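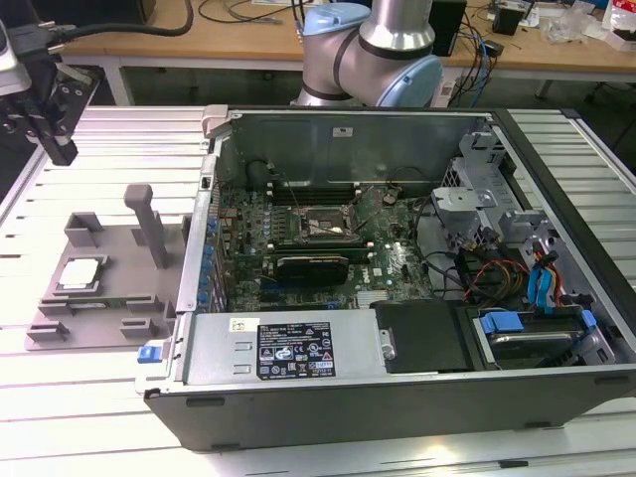

Lodero Hardware Reference — maintained by the Desktop Refurbishment Team, Ilemden

Desktop tower (interior)

The desktop tower is an upright computer case and the parts bolted, clipped, slotted and occasionally wedged into it. It was for many years the standard office computer, and it survives in large numbers under desks, where it collects lint and is kicked. This article covers the interior of the ordinary business tower as met during strip-down and reassembly. For monitors, see Displays. For the box of cables under the sorting bench, see Cables, unidentified.

Name and orientation

A tower is called a tower when standing and is still called a tower when lying on its side, the position in which nearly all work on it is done. The older word "desktop" properly meant a case that lay flat beneath the monitor, but the term drifted and now covers anything too heavy to carry to a café. With the case laid over and the side panel off, the motherboard faces the ceiling, screws stay roughly where they are dropped, and the technician can see what the previous technician did.

Directions in this reference assume that position. "Front" means the end with the power button and "rear" the end with the ports, whichever way the machine has been put on the bench.

Enclosure

The case of a business tower is usually painted or bare steel with a plastic front. One side panel comes off and the other generally does not, a fact rediscovered weekly. Removal is by thumbscrew, by latch or by a sliding lever, depending on the maker and the year. Edges on better cases are folded over. Edges on cheaper cases are not, and the first-aid kit is restocked in July.

The panel should be labelled with the same job number as the machine. Panels from neighbouring models look identical, will go on nine-tenths of the way, and can then be neither closed nor removed.

Motherboard

The motherboard is the large circuit board to which everything else is attached. Most are green, some are blue or black, and the colour has no bearing on performance in spite of what certain box artwork has suggested. Large manufacturers print their name on the board; a Dell board carries the Dell logo, which is helpful once the front bezel has gone missing.

Boards in branded office machines often depart from the common layouts. Mounting holes may be in unusual places, the front-panel connector may be peculiar to the maker, and the power connector may look familiar while being wired differently. Measure and check the service manual before moving such a board to another case.

Capacitors stand along the board as small cylinders. A healthy one has a flat top. A domed or leaking top is grounds for setting the board aside, and no amount of optimism has been found to flatten it.

Processor and socket

The processor, or CPU, sits in a square socket under a metal retention frame, held down by a lever. In the lifted-out state it is an unimpressive object: a small flat package with a silver heat spreader on one face and contacts on the other. It is commonly the most valuable thing in the case by weight, and the easiest to put down somewhere sensible and never see again. It belongs in a holder or a tray, contacts untouched.

Two arrangements are common. In the first, the pins are on the processor and bend if it is dropped. In the second, the pins are in the socket and bend if anything at all is dropped. An empty socket of the second type should be covered whenever work on it stops. The plastic cover supplied for the purpose was thrown out by the original owner.

Fitting is done without force. The corner mark on the processor is matched to the mark on the socket, the notches are checked, and the part is lowered straight down. The lever does need firm pressure, and on some sockets makes a creaking noise that is entirely normal and has aged several members of this team.

Old thermal paste is wiped from the heat spreader with isopropyl alcohol and a lint-free cloth. New paste is applied sparingly. There are schools of thought on the pattern (dot, line, cross) and they may be pursued at lunch.

Memory

Memory modules stand in long narrow slots near the processor, with a clip at one or both ends. Each has a notch that is off centre, so that a module can be inserted in one direction only, or in two if leaned on. Slots are filled in the order given in the manual. Older notes in this reference give capacities in megabytes, where 1024 MB makes one gigabyte; these have been left alone, as have the machines they refer to.

A machine that beeps and refuses to start after reassembly frequently has a module that is not fully seated. Both ends should be checked, including the end that was checked already.

Expansion slots

Expansion slots accept cards, of which the graphics card is the one most often found. Business machines tend to have a modest one, fitted so that somebody in accounts could use a second monitor. The card is held at the rear by a bracket and on many boards by a catch at the inner end of the slot. This catch is placed where a finger cannot reach it while the card is installed. Press it with a plastic spudger. A screwdriver also reaches, and is how boards acquire the long bright scratches recorded in the intake log.

Drives and drive cage

The drive cage is a metal frame at the front of the case, full of brackets and holes, only a fraction of which correspond to anything. In office towers the hard drive is often held in a plastic carrier that flexes around it and clips into a bay. Coloured plastic, commonly blue, marks the parts the maker expects a person to touch: carriers, latches and release tabs. The convention is widespread enough to be useful and loose enough to be worth doubting.

Carriers go missing at a remarkable rate. A drive without one can be fitted with screws, or can be found later by sound. Spare carriers are kept by model in the Doležal cabinet, second drawer, and are not interchangeable — see the note on side panels above, and apply the same sorrow.

All drives from donated machines are removed and erased before anything is tested beyond power-on. See Data handling.

Power supply

The power supply is a metal box in one corner of the case. Its label lists outputs, certifications and safety symbols in several languages and one size of type. It is not to be opened. Parts inside can hold a dangerous charge after the plug is pulled, and a replacement costs less than any of the alternatives. Faulty units go in the marked bin complete.

Some supplies are held by screws at the rear, others by a release tab as well. Disconnect every lead first. The one that was missed will announce itself when the supply is lifted.

Wiring

Wires from the power supply are grouped by connector and identified by colour. In the usual scheme:

Black: ground
Red: 5 volts
Yellow: 12 volts
Orange: 3.3 volts

Blue and other colours have particular uses, and proprietary supplies may disregard the list altogether. It describes custom and should never stand in for a meter.

SATA data cables are separate, thin and flat, and come in whichever colour the factory had. Their connectors are keyed with a small L shape. They are sturdy when inserted and fragile when pulled by the cable, the method favoured by everyone in a hurry. Where a connector has a metal spring latch, press it before pulling.

Before unplugging anything, trace the harness and note its route. A bundle that lay neatly between the drive bays and the board will, once freed, turn out to be 2 centimetres too short for every other path.

Order of strip-down

The team's usual order, for a tower with no known fault, is as follows.

Shut down, unplug and hold the power button to discharge.
Lay the case on its side and remove the panel.
Disconnect and remove drives with their carriers.
Remove expansion cards.
Unplug the board and front-panel leads.
Remove the cooler, then the processor, then memory.
Release the power supply.
Remove the board last.

Reassembly is the reverse, according to every manual ever printed. In practice the rear port shield goes in before the board, and is remembered after it.

Screws

Two threads are found in most towers, coarse and fine, and they differ by just enough to be annoying. Coarse screws generally hold the case and supply; fine ones hold optical drives and some board standoffs. The Pevo screw tray has 30 compartments and a hinged lid. The lid should be closed before the tray is moved.

See also

Anti-static practice
Cables, unidentified
Data handling
Displays
Heatsinks and fans
Side panels, orphaned

Page last revised Monday, December 30, 2024. Revision 57: corrected drawer number for spare carriers.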